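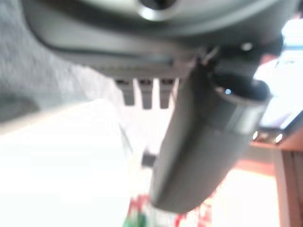 2 min read

I joined the robotics club in October, mostly because Noura Yammine needed one more person for the manipulation team. We call the arm Stamunen. I didn't pick the name.

My job is the gripper. The competition task is simple on paper: pick up 30 objects from one surface and put them on another, with 12 minutes on the clock. The objects can be any shape and any color, and we don't get the list ahead of time, so we practice on whatever people bring in.

We train the arm by guiding it through each pick by hand and saving the run. As of Wednesday we have 2,533 runs saved. A lot of those are bad. Before we changed the lighting, the wrist camera washed out anything pale, and I had to go back through the older files and mark the ones we can't use. I'm up to the second folder.

The other problem is blur. If you swing the arm fast, the close-up view smears and the colors on the object run together. Noura wanted to slow everything down. I wanted to keep the speed and stop for a moment above the object before closing. We tried both. Slowing down cost us up to 3 minutes over a full round, so for now we're going with the stop.

Things I still have to do before the next meeting:

Tighten the screws on the housing.
Rename the files from the Sowerby practice round.
Ask Noura if we can borrow the spare finger again.
Write down the closing speeds, which are only in my head right now.

We have one more practice round at Osside, and then the real thing. I'll post the scores when we get them.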